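4. Fitting the Morow timing transponder

4.1 Before you start

The transponder is supplied in the rider pack with two cable ties, a rubber pad and a numbered seat post tag. Check that the number on the tag matches the number printed on the back of the transponder. If they differ, return both to the sign-on desk. Do not swap transponders between riders, including riders in the same team.

The unit is sealed and has no switch. It wakes when it is moved and sleeps after 33 minutes at rest.

4.2 Fitting to the fork

1. Stand the bike upright with the front wheel in place.
2. Wipe the lower left fork leg clean. Grease under the pad will let the unit turn.
3. Place the rubber pad on the outside of the leg, 9 cm above the axle.
4. Seat the transponder on the pad with the arrow pointing up.
5. Pass both cable ties through the slots and round the leg. Pull them tight by hand.
6. Spin the wheel. Check that the ties clear the spokes and the disc.
7. Trim the ends of the ties.

CAUTION: Do not route a tie over the brake hose. A tight tie can chafe the hose on a long descent.

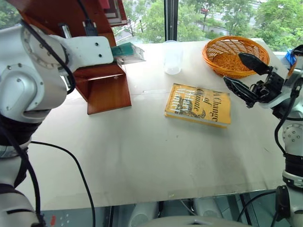

Note: On suspension forks, fit the unit to the lower leg only. A unit fixed to the stanchion will stop the fork from travelling and may damage the seals.

4.3 Checking the signal

1. Lift the front wheel and set it down once to wake the unit.
2. Wheel the bike over the test mat beside the start pen.
3. Wait for a single long tone. The rider's number appears on the Altden display.
4. If there are two short tones, the unit has been read but is not linked to a rider. Report to the timing desk.
5. If there is no tone, turn the bike round and cross the mat again. After a second failure, ask for a replacement unit.

The test mat closes 14 minutes before the first start wave.

4.4 During the stage

The unit is read at the start, at each checkpoint and at the finish. Keep to the marked lane at every mat. Bikes carried over a mat above waist height may not be read.

If the front wheel or fork is changed during a stage, move the transponder to the new fork before crossing the next mat. Spare ties are held at all feed stations.

4.5 Returning the unit

Cut the ties at the finish and hand in the transponder. The pad may be thrown away. On multi-day events, leave the unit fitted overnight and repeat section 4.3 each morning.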